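Household and Shop-Floor Chore Readiness Checklist
Two-finger arm, fixed bench, simulated and physical trials
Inspected 17th June. Supersedes the May sheet.

Marks used: PASS, FAIL, OPEN (not enough evidence to say), N/A. A comment is required for anything other than a plain PASS. I have commented on some of the passes too.

Scope

The vendor, Trasilik, asks us to sign off the arm for "light unattended chores": wiping down, putting away, sorting small parts, changing rolls and pads. The Grivulness site wants it for the packing room and, if that goes well, for the staff kitchen. This sheet covers whether the thing can be left alone with those jobs. It does not cover price, and it does not cover the demonstration reel, which I have watched and which proves that somebody can edit.

Section 1. Guarding and stops

1.1 Emergency stop within reach of every standing position: PASS
Tested from the bench, the door and the sink side. The arm holds position on stop and does not drop its load.

1.2 Stop button not blocked by stock or trash: FAIL
Two cartons in front of it when I arrived. Moved them, came back after lunch, one carton in front of it again. Paint the floor.

1.3 Pinch points marked: PASS
Labels are on the wrist and both fingers. The one on the left finger is lifting at a corner and should be replaced before it ends up in somebody's sandwich.

1.4 Arm slows when a person enters the marked zone: OPEN
It slowed for me. It slowed late for the mop cart. A kitchen is full of things that are neither a person nor a wall, and the setting for those is still the factory one.

1.5 Cable run clear of foot traffic: PASS

Section 2. Gripping

2.1 Rigid items, known shape (cups, boxes, tins): PASS
Good. No complaints. A child of 5 can also do this, and will fetch the cup from another room.

2.2 Flat items lying on a flat surface: FAIL
Lids, cards, a single saucer. The fingers come down either side and close on air, or they push the item along until it meets something. The vendor suggests we store flat items upright. I suggest the vendor come and ask the packing room to do that.

2.3 Soft items: FAIL
Cloths and sponges are the whole point of a wiping chore. The arm can pinch a dry folded cloth from a holder. It did badly with a cloth left in a heap, and people leave cloths in heaps. Of 41 attempts on heaped cloths, the log marks most as "grasp complete" when the gripper had hold of a corner and the rest was trailing. Change what counts as complete.

2.4 Round items with a center hole (rolls, disks): OPEN
Three ways to pick up a roll: across the outside, by the edge, or by the hole. The software chooses one and does not tell the operator which. Wide rolls are close to the limit of the finger opening. I want the choice shown on the screen before the arm moves.

2.5 Mixed soft and round items in one work area: OPEN
This is the Soslow test set, run in simulation. Passing it was the main argument for sending us the arm. The wrist view at the approach stage is plain gray stuff: a white round face with a dark hole near its middle, something white and crumpled off to the left, and the two fingers taking up most of the lower part of the view.
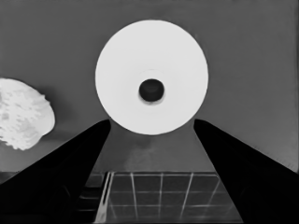

2.6 Wrist view gives enough information to choose a grasp: FAIL
With the fingers this far into the view, a good part of the bench is hidden behind them. The crumpled item runs out of view on the left. I could not say from this whether it is a sponge or a wadded cloth, and those want different handling. There is no color to help. The round item could be a disk seen flat or the end of a long roll, and the arm has to know which before it commits. If a second camera is required for safe operation, say so in the quote.

2.7 Simulated results carried over to the physical bench: OPEN
The vendor reports 3,000 simulated trials. We have done 150 real ones. I give the second figure more weight. Simulated cloth does not have gravy on it.

Section 3. Chores, start to finish

3.1 Wipe down one bench: FAIL
Wiping itself is fair on a clear surface. It does not lift things to wipe under them. It wiped around a jar and left a neat ring of crumbs, then reported the bench clean.

3.2 Replace an empty roll: FAIL
Takes the old core off. Brings the new roll over. Needs a person to start it on the spindle. That is the only fiddly part of the job.

3.3 Sort small parts into bins: PASS
The best result on this sheet. Slow, steady, and it does not get bored. I would sign this one off tomorrow for the packing room, with the zone fix in 1.4.

3.4 Put away dishes: FAIL
Mugs fine. Plates, see 2.2. Cutlery not attempted, at the vendor's request.

3.5 Recover from a dropped item without help: FAIL
If it lands on the bench, sometimes. If it lands on the floor, the arm waits. It will wait all night with the light blinking.

3.6 Supervising time per chore recorded: FAIL
Missing from the vendor's form entirely. Our own notes have a person standing by for the full length of every chore in this section except 3.3. Please add a column.

Section 4. Hygiene and wear

4.1 Finger pads can be removed and washed: PASS
One screw each. Keep spares on site.

4.2 Separate pads for food and non-food work: FAIL
Only one set supplied. The kitchen trial should not begin until there are two, in different colors.

4.3 Joint covers intact: PASS

4.4 Cleaning chemicals approved for use near the seals: OPEN
The Hầu degreaser used at the site is not on the vendor's list. Somebody needs to ask, in writing.

Result

Approved for attended use, packing room only, item 3.3 only. Not approved for unattended use anywhere. Kitchen trial on hold.

To close before the next visit
Floor marking at the stop button (1.2)
Zone settings for carts and stools (1.4)
New definition of a completed grasp, with the old log re-scored (2.3)
Grasp choice shown on screen (2.4)
Second camera, or a written case for doing without (2.6)
Supervising time column (3.6)
Second set of pads (4.2)
Written answer on the degreaser (4.4)

Copy to site file and to Trasilik. Please reply by item number.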